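3.2 How we loaded the plan data

I'll start with the part that gave us the most grief, the copy step. Our planners at Castness keep two versions of every sales plan, a working one and a frozen one, and each April the frozen one gets copied forward. We had this running in Clandero as one big planning function (yes, one!), and it locked the whole cube while it ran.

Figure 4. Gripper fingers, close view.

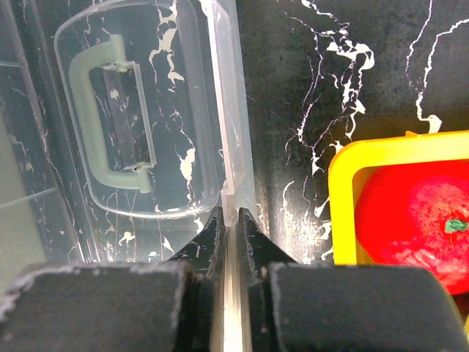 3.3 Splitting the copy by region

So I split it. Each region got its own small package of up to 500 records, and the lock covered only that package, so people in Hetcombe could keep typing while the Azevedo numbers were still moving. I was pretty happy with this, though the logs got longer and a bit of a pain to read. The whole copy took 30 minutes on our test system, and the regional planners could save their sheets the entire time. We left currency translation out of the function and ran it at query time, mostly to keep the packages simple.

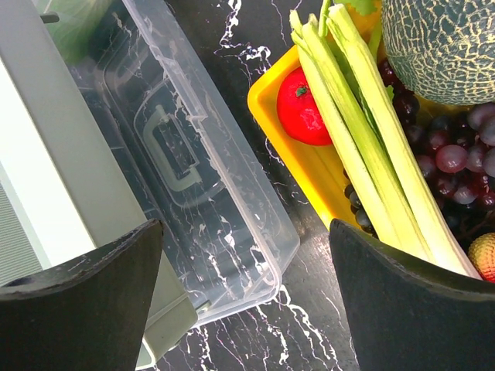 One reviewer asked whether smaller packages might let two regions overwrite the same shared cost center, and wanted to see the lock table for that case. Fair point! We reran it with shared cost centers in a package of their own, and I've put the lock entries in the appendix.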